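I have come around, slowly and with some grumbling, to the view that most of us compare grippers the wrong way. We set out blocks, we run the Ponari and the Flalleser side by side, and we crown whichever one drops less. Well, of course a block goes fine! A block wants to be picked up.

What I'd ask for – and I said as much to everyone at Gernstead back in March, probably at too great a length – is a heap. Towels over balls, bottles under towels, crinkly bags everywhere. Give each gripper 20 minutes on it, five tries at any one thing, and keep two camera angles going so you can argue properly afterward. I learned more from one messy basket than from a whole season of tidy blocks.

Two slim fingers and a deep pile, which to my mind is the fairest test there is:
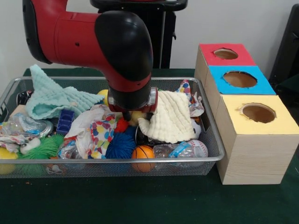
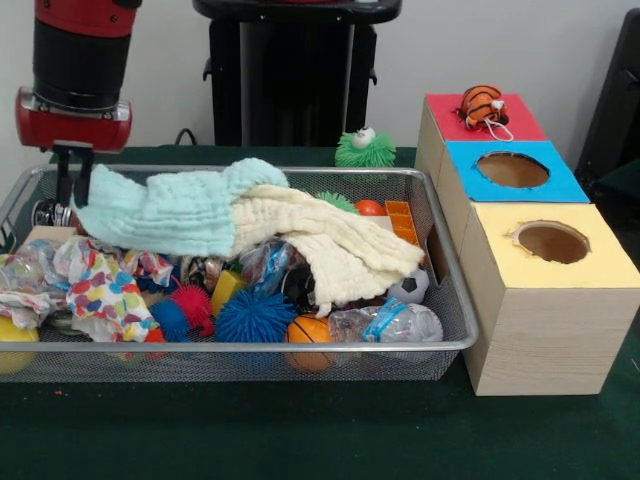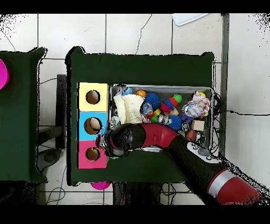
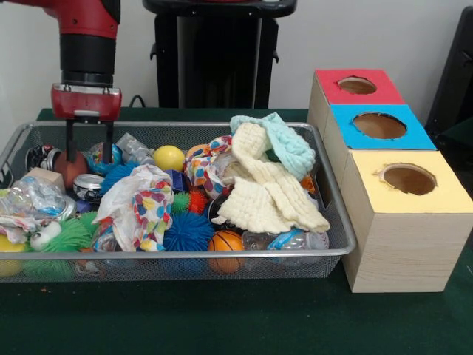 Chibuzor Mohammed wrote back that a heap is never the same heap twice, so a bad score might only mean bad luck with a towel, and that he would still want the blocks first, if only to catch a finger that closes crooked.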